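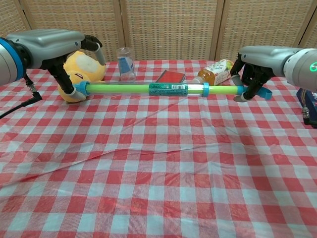 Skustport: archivo de reseñas de metal

Colección de textos del blog Skustport, recopilados por Jad Issa y Suha Sfeir. Última revisión: 8 de abril de 2020.

Contenido

resenas.csv: 702 reseñas de discos, una por fila.
conciertos.csv: 515 crónicas de directos. Faltan las de octubre, que se perdieron al cambiar de servidor.
bandas.csv: unas 400 bandas, con país y subgénero.

Campos de resenas.csv

id, banda, disco, autor, nota, texto. La nota va de 0 a 10 y puede llevar medio punto. Si está vacía, el autor no puntuó el disco; no equivale a cero.

Notas de uso

Los archivos están en UTF-8 y separados por punto y coma. Las diéresis de los nombres de grupos se conservan tal como las escribió cada autor, así que conviene normalizarlas antes de buscar.

El subgénero lo asignó Wissam Qaisi a mano. Gornix figura como doom y Semaan como thrash; en ambos casos hubo quejas y no se ha cambiado nada.

Los textos contienen insultos y opiniones políticas de sus autores. No se han editado. Los comentarios de lectores no se incluyen.

Pendiente

Unir las dos entradas de Flosden.
Revisar las fechas de los directos firmados por Fadi Hijazi.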